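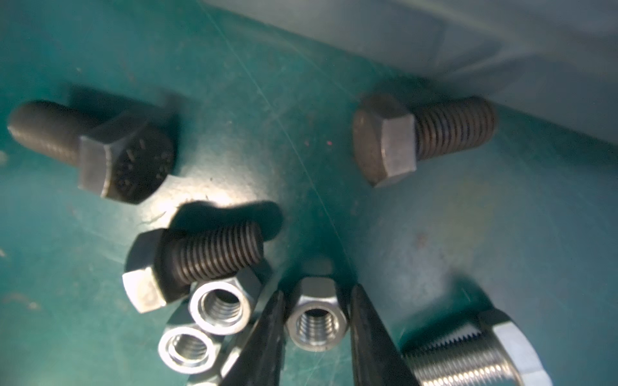
図1 六角ボルト4本とナット。頭部の形状に注目。左上のボルトには上面に刻印らしき凸部が見える。

機械要素概論 第2回 配布資料
ねじの規格はなぜこんなに面倒なのか

前回の小テストの答案に「ねじは回せば締まる」と書いた人が何人かいました。間違いではないので部分点を差し上げましたが、今日はその一行で済まない部分をやります。

1. 用語の確認
頭があって軸にねじが切ってあるものを、この授業ではボルトと呼びます。「ねじ」と「ボルト」と「ビス」の境界について質問に来る学生が毎年いますが、厳密な線引きを求めると図書館で一生を終えることになるので、おすすめしません。
ピッチ:隣り合うねじ山の間隔。
リード:1回転で軸方向に進む距離。一条ねじならピッチと同じ、二条ねじなら2倍。
呼び径:おねじの外径の基準寸法。実測するとたいてい少し小さく出ますが、ノギスを疑う前に公差表を見てください。

2. 規格以前の世界
19世紀の前半まで、ねじは工場ごとに、ひどいときは職人ごとに違っていました。機械を分解するときは、どのナットがどのボルトの相方だったかを覚えておく必要があります。忘れた場合は総当たりです。
1841年、イギリスのウィットウォースが各地の工場からボルトを集め、寸法を調べた上で、山の角度を55度とする案を出しました。平均的なところを取ったわけで、革命というより多数決に近い話です。これが鉄道や造船に広まります。
1864年にはアメリカのセラーズが60度を提案します。55度は測りにくいし作りにくい、という主張でした。正三角形の角度ですから、確かに作図は楽です。こうして大西洋の両側に、見た目はほぼ同じで互いに合わないねじが並ぶことになりました。第二次大戦中、連合国どうしで部品が合わずに苦労し、戦後にようやく統一ねじ(ユニファイねじ)が決まります。統一と名乗っていますがインチ系で、メートルねじとは今も合いません。

3. メートルねじの読み方
M10×1.25とあれば、呼び径10mm、ピッチ1.25mmの細目ねじです。並目ならピッチは書かずM10だけで、このときのピッチは1.5mm。「書いていないから何でもよい」という意味ではありません。昨年、これで部品箱一つ分を無駄にした班がありました。班名は伏せます。

4. 強度区分
鋼製ボルトの頭に10.9や8.8とあるのは強度区分です。小数に見えますが、読み方は次のとおり。
点の前の数字×100 = 呼び引張強さ(MPa)
それに点の後の数字÷10を掛けたもの = 呼び降伏点または耐力
10.9なら1000MPaと900MPa。「十点九」と一つの値のように扱い、8.8との差を2.1と計算した答案には、こちらもかける言葉がありませんでした。
刻印の読めないボルトは、強度不明として扱います。黒いから強い、という判断は色の感想です。

5. 締付けトルク
概算には T = K・d・F を使います。Tはトルク、dは呼び径、Fは軸力、Kはトルク係数。Kは0.2とすることが多いのですが、潤滑や表面状態でかなり動きます。つまり、関数電卓で8桁まで出しても、信じられるのは先頭のほうだけです。

演習(月曜の授業開始時に回収)
(1) M12並目ボルトのピッチを表から調べ、5回転させたときの進み量を求めよ。
(2) 強度区分8.8のボルトについて、呼び引張強さと呼び耐力を求めよ。
(3) K=0.2、d=10mm、F=20kNのときのTをN・mで求めよ。単位を書かない答案は採点しますが、点は入りません。
(4) 55度のねじと60度のねじを無理に組み合わせた場合に起こることを、2行以内で述べよ。「合わない」だけでは足りません。

連絡事項
規格表は教科書の巻末にあります。忘れた人は教室後方の貸出用をどうぞ。ただし59ページが誰かのコーヒーで読めません。
演習の質問はTAのルトコフスカさん(961号室)まで。提出の遅れは2日まで受け取ります。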